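Edstead starts hand trials for bedroom robots, first numbers in August

EDSTEAD – Two robot hands, one bed and a lot of white cloth. That's the short version of what has been going on at the Limar test rooms, where a side by side trial of grippers for housekeeping work is now past its halfway mark.

The trial is run by Manninen, the integration firm that moved into the Limar building last winter. It wants to settle a question that has been holding up its hotel project: which hand to put on the robot when the job is soft stuff. Towels, pillowcases, napkins, sheets. Boxes and bottles are more or less solved, the team says. Cloth isn't.

Two candidates on the bench. One is Manninen's own open-finger gripper, in use on its arms for a couple of years already. The other is a newer hand from Jasavel, more joints, fingers that curl, and a price tag the company won't give out yet. Both are being run with the same controller and the same head camera so the hands are the only thing that changes. That's the idea anyway. The first week was lost to a firmware mismatch and had to be thrown out.

Each hand gets 1340 grasp attempts. The count includes failures, retries and the ones where the arm stops itself for safety. Any attempt over 15 seconds is scored as a miss, even if the cloth comes up in the end. Operators argued about that rule for a good while. Some wanted longer, on the grounds that a hotel wouldn't care about a few seconds. The hotel partner did care, as it happens, and the limit stayed.

There are 12 tasks on the sheet. Picking up a single cloth off a flat cover is the first one and was supposed to be the easy one. It hasn't been.

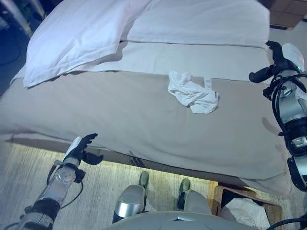
White on white is the trouble spot. A small cloth near a pillow, under bright lights, and the camera has a hard time telling where one ends and the other begins. When the depth reading goes soft the fingers close too high and come up with nothing, or too low and drag the bed cover along. The dragging counts as a fail. So does moving a pillow.

On early results the team is careful. What they would share: the open-finger gripper is quicker and misses less on cloth that's bunched up, since there is something to get hold of. The Jasavel hand does better on flat edges and corners, where it can slide a finger under. It is also slower to set up each grasp and more of its misses were timeouts. No totals before the trial is done.

Cables are another headache. Both hands need power and data out at the wrist, and on some of the low reaches the loops snagged on the edge of the bed. Seven stops logged for that so far, all in the bin tasks, where the arm has to reach down low and tight to the side. The loops have been retied twice. A sleeve is on order but hadnt arrived at the time of writing.

Then there is wear. Finger pads on the Manninen gripper are being swapped on a fixed schedule, after a test batch went shiny and started to slip. The Jasavel pads are thicker and have not been changed yet. The firm says they should last the whole trial. The operators say they'll see.

Camera placement is being looked at on the side. Right now everything goes through the head camera, looking down over the bed, which gives a good overview but loses the fingertips whenever the hand gets in its own way. A short add-on round with small wrist cameras is planned once the main count is finished. Those need extra cables, so see above.

Why a bed at all? Manninen says tabletop tests made both hands look better then they are. A table is hard and stays put. A mattress gives, the cover shifts, and the height of everything on it is a little different after each try. In the table round done before the move to Limar the two hands scored nearly the same. On the bed a gap opened up on the first morning.

The rooms themselves are basic. The building was an office supply warehouse until the town bought it, and the trial space was put up inside with plain partition walls. Runs start at 7 in the morning while the place is quiet, and the lights are kept at one fixed level. An early set of runs done in daylight had scores that went up and down with the clouds, so the blinds are now shut for good.

Resets are done by hand. After every attempt the cover is pulled smooth and the cloth dropped again from a marked height, so it lands in a new heap each time. It's the slowest part of the day by far. An automatic reset was tried and dropped – it made heaps that were too much alike, and the scores crept up for the wrong reason.

Laundry gets done on site. Fresh cloth and washed cloth behave differently, the washed kind being softer and easier to pinch, so everything goes through the machine before first use. Same detergent every time. Yes, it's in the protocol.

The hotel project, for those who missed it: a pilot with a guest house group outside Edstead, robots to strip beds and collect used towels, no making of beds in the first phase. It was meant to open in spring and was pushed back over the gripper question. Housekeeping staff there were shown the robot at a walkthrough and asked mostly about noise and about door widths. One request from that visit made it into the trial, a task for fishing a cloth out from under a pillow. Neither hand does well at it so far.

The town's interest is mostly in the building. Limar has two more rooms standing free and Edstead would like to see them rented, and a finished trial would help. A kitchen set for one of the rooms has been talked about. Nothing signed.

Jasavel has an engineer on call during runs but is not allowed to tune its hand mid-trial. Same rule for Manninen's own people, who have to leave their gripper alone as well. Settings were frozen after the restart. Any change from here on means starting that hand's count over from zero, and there's no time in the plan for that.

First numbers are due in August, with the full task sheet and the failed grasps included. Manninen says it will publish the table either way, also if its own gripper comes second. A mixed setup, one of each hand on the same robot, has not been ruled out. It would mean two sets of spares and two kinds of pads, and the guest house group has already said it would rather stock one.

The rooms are closed to visitors while the count is running. An open afternoon is planned for after, sign-up at the Limar front desk.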